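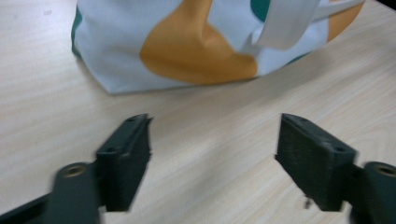 Tote bags are sold to us as the end of shopping bags, and I have never believed it. I own more of them than I have shoulders, and every one came with a promise printed on the swing tag about how many plastic bags it would replace. The pale one with the mustard-orange blob across its front is my current test case. I like the print, I'll admit that much. It has rounded, uneven edges and doesn't spell anything, so at least I'm not walking around as a billboard for a bookstore. There is teal green at the side seam, and the white strap is flat, a shape I prefer to rope handles because rope digs in when the bag is full.

This page collects my bag notes from October. I carried the tote for 16 days, to the grocery store and back and once to the library, and wrote things down as they annoyed me. It cost 11 dollars at Kindero, and the tag claimed it would hold 30 pounds. I have doubts about any number printed on a tag.

On the strap. Flat straps lie nicely over a coat and slide off a rain jacket. I was told by the woman at the register that they "settle in." Mine hasn't settled. It lies wherever it was dropped, usually across the front of the print, and I fish it out again when I want to leave.

On the fabric. Smooth, and it wrinkles if you look at it. The label said to iron on low, inside out, and I suppose there are people who iron a shopping bag. I did it once to see. The creases were back by 4 p.m. the same day, after one trip with potatoes.

On standing up. It doesn't. Every empty tote I own does the same slump, and I've stopped believing the ones sold as "structured" — my old Trestden had a stiff panel in the base that cracked before the first winter was over. At least this one makes no claims. Put it down on a table and it settles into folds, and if you leave your keys inside you will be feeling around for them for a good while.
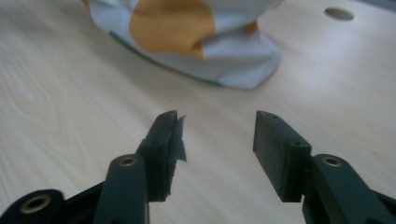

Which brings me to pockets. There are none inside, and the store page treats this as a feature ("open and uncluttered interior"). I would have paid more for one small pocket with a snap. My neighbor swears by the Räsänen bags, which have two, but those run 58 dollars and I'm not spending that on something that carries onions.

On the teal trim. A nice touch along the bottom, and also the place where I expect trouble. Bottom seams take the weight, and a contrast color shows every loose thread. So far I have found one and snipped it. I'll check again in the spring, if I'm still using the thing.

On folding. It folds into quarters well enough, then unfolds itself in the drawer. The Murus one with the built-in pouch is better at this, though getting it back into the pouch takes two hands and some patience, so it mostly lives outside the pouch too.

Would I buy it again? Probably not at full price. I do keep reaching for it, and I put that down to the color.

Filed under: Bags & Carriers, Household, Tried It Myself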